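Project Report: Do Readers Finish Short Story Anthologies?
Kamlesh Thakur and Seema Jaiswal, Contemporary Fiction

Our tutor, Urmila Rawat, asked for a project on reading habits. We proposed something ambitious about the novel and were advised, kindly, to pick something thinner. We picked Jirkwood, an anthology of ghost stories edited by Neelam Rana, in which every ghost has a grievance about property.

The question was simple. People say they love anthologies. Do they read all of one, or do they read the first story, the one by the writer they've heard of, and the shortest?

We posted a form on Dustutar, the reading forum, in September and left it open until we got tired of looking at it. The thread was viewed 2,509 times. The form was completed by 1,025 people, a much better result than we deserved given that the first version had a spelling mistake in the title. 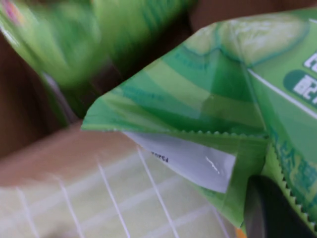 Most of our respondents started at page one, as the editor presumably hoped. After that, discipline collapsed. Readers told us they skipped by length, by author and in one case by font. Several compared an anthology to a bag of snacks, and we kept the comparison on the desk while we wrote this section: a glossy green packet with zigzag edges and pale round slices printed on it, either cucumber or melon. We couldn't agree which, and we couldn't agree on what the title story is about either. Kamlesh thinks it's a divorce. Seema thinks it's a boiler.

The story most often skipped was "Yaman," which is long and has no paragraph breaks. The most often finished was "Fomer," which is 4 pages and has a dog in it. We tried to find a literary explanation for this and wrote two drafts of one. Both have been removed.

Limitations. People on a reading forum like reading, so our sample is flattering. We also took their word for everything. Kuldeep Bhatt, who read our draft, asked whether we had finished the book ourselves. Seema had. Kamlesh had 2 stories left and has since read one of them.

If we did it again we would ask what people remembered a month later - we suspect the dog.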